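Jeltwood Long Meeting Table, Light Wood Grain

Posted by Craig Galbraith, Jul 29, 2025

I sell a lot of tables, and this is the one I ended up keeping for our own meeting room. So take this page as part sales pitch and part me going on about a piece of furniture I use every day (I eat lunch at it more often than I should admit).

It's a long table with a pale wood grain top, and the outline has a slight curve to it. That curve is the whole reason I picked it over the Golob. With a straight-sided table, the folks at the ends have to lean in to see each other. On the Jeltwood you just turn your head. Sounds like a small thing until you've sat through a two-hour meeting!

The top takes everyday life pretty well. Water, cups, stacks of paper, catalogs, somebody's half-finished gift wrapping, it all lands there sooner or later. I do put coasters out because I'm fussy, and we sell those too (see the small stuff further down).

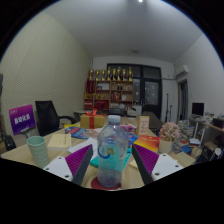 Cleaning is a damp cloth and then a dry one. I've tried the fancy sprays and they leave streaks, so I gave up on them. If a pen mark won't budge, a tiny bit of dish soap does it. Please don't use anything gritty, though. The grain is light and scratches will catch the sun in the afternoon.

The details, for those who scroll straight to them:

Price: $1,018, legs and hardware included
Delivery: 21 days from order, a little quicker in July
Assembly: 4 legs, two people, one hex key (in the box)
Weight limit: 200 pounds spread over the top
Colors: light wood grain only for now

I get asked about a darker finish all the time. Poltow used to do one for us and I loved the look, but every crumb showed up on it and I was wiping it down after each coffee. The pale one is a lot more forgiving. Dust hardly shows, and papers don't glare against it the way they did on the dark top.

Now the small stuff! We carry the Trundevden desk line, cups and coasters mostly, and I'm happy to add any of it to a table order with no extra shipping. The ribbed cups come in a soft green that looks great on the light top, and the ribs give your fingers something to hold on to.

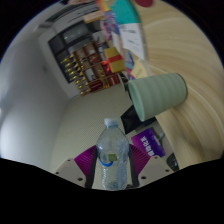 Ribbed cup in pale mint green, on the light wood top.

The coasters are round and come in dark red. I went back and forth on that color and I'm glad I stuck with it, it warms up the whole table. Just wipe them off and let them air dry overnight.

One more thing on size before you order. Measure the room with the chairs pulled out, please. Everybody measures the table and forgets that people have to get in and out of their seats. If you've got high-back office chairs, leave yourself a bit more room behind them, and if you also want a side table along the wall, draw it all out on paper first. Send me the sketch and I'll tell you if I think it's too tight.

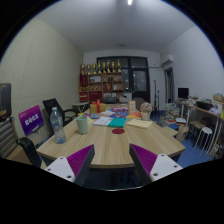
Galbraith talked me out of the bigger one and he was right, wrote Denise, ours has been in the front office since spring and we can still open the closet door. My only gripe is the hex key, which is too short for the two inside bolts. Buy a longer one before you start.

Fair point on the key. I've asked Jeltwood for a longer one, and until they change it I'll drop one in with your order if you put a note at checkout.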